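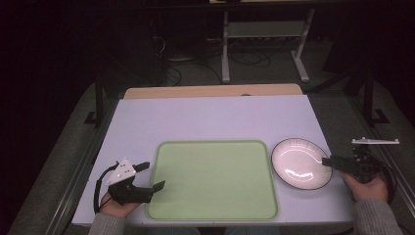

Tray and plate on the board, one gripper in each hand.

Home Reviews Workshop notes About me Contact

I promised to write about the Tolto hand kit when I had used it enough to have an opinion. Now I have used it for most of June, so I will try to be fair, both to the people who made it and to the people who may want to spend money on it.

First, what you get. The kit is a pair of hand-held grippers, left and right, each with two fingers. Each one has a marker part on top, so that the tracking can know where your hand is, and each has its own cable. You hold them, you do a task with them, and the software from Karkis records the movement of the two hands together. Later you can use this recording to teach a robot with two arms. There is no robot in the box. I say this clearly because my colleague Fletcher Ngata thought there was one, and he was quite disappointed when he helped me to unpack.

I bought the kit from Wihongi, who rent it also by the month. The service costs 280 per month with support, or you can pay 4000 and keep it. I paid for one month first and I recommend you do the same.

The setup took me one full afternoon. The manual is good in the beginning and then becomes short exactly where I needed it to be long. The calibration chapter is one page. You must move each gripper slowly through the working area until the program is satisfied, and it does not tell you which part of the area it still wants to see. I repeated this many times with the left one. In the end I wrote to the support and Retno Rahman answered me the same evening. She explained that I was turning my wrist too much, and that the marker should stay in view as long as possible. After this it went well. Please put this sentence in the manual!

My tasks are all kitchen tasks, with dishes. I began with a green tray and an oval plate, because they are different in shape and both have an edge that you can take hold of. A tray with a low rim is harder than I believed. With your own fingers you slide under it without thinking. With two stiff fingers you must decide where to go, and from which angle, and you notice that you never in your life made this decision before. The plate is more friendly, but it likes to turn if you pull it from one side only.

In total I kept 134 recordings. I made more than this, but in the first days I forgot often to start the program, or I stopped it too early. There is a sound when the recording begins, and it is so quiet that I missed it whenever somebody was talking near me. Karkis says that a louder sound will come in the next update.

What I like the most is how the fingers open and close. The movement is smooth and the grip follows my hand with no delay that I can feel. I tried one time the older kit from Jenusham, at a workshop which Kirsty Ashby organized, and there the fingers moved in small steps and I got tired very fast. With the Tolto I can work one hour before my thumbs complain. I think for a person with small hands it can be different. Ngaio Costigan tried it for me and she could not reach the full opening in a comfortable way. She asked for a smaller handle, and for now there is only one size.

What I don't like is the cables. They are stiff, and they pull a little bit at the grippers when you reach far. I learned to leave a big loop on each side before I start. A wireless version exists in the catalog for 400 more, but I have not tried it, so I can't say if it is worth the money.

The software exports the files without problem. One recording has both hands in the same file with the same clock, and this saved me much work. The viewer, where you can look at the movement again, is slow on my old laptop and closed itself two times. I lost nothing, the files were already saved.

Who should get this? If you have already a robot with two arms and you are tired of steering it by remote control for every demonstration, I think you will be happy. If you don't have a robot yet and only want to learn, rent it for one month, and ask Wihongi for Nikau Mahuika when you call. He told me in a very patient way which parts I did not need to buy.

I have extended my rental for one more month. Next I want to try stacking bowls, and then something soft like a kitchen towel, which will probably be a long and annoying post. If you have used the smaller fingers that they sell as an extra, please write me a comment, I would like to know if they hold a thin rim better than the normal ones.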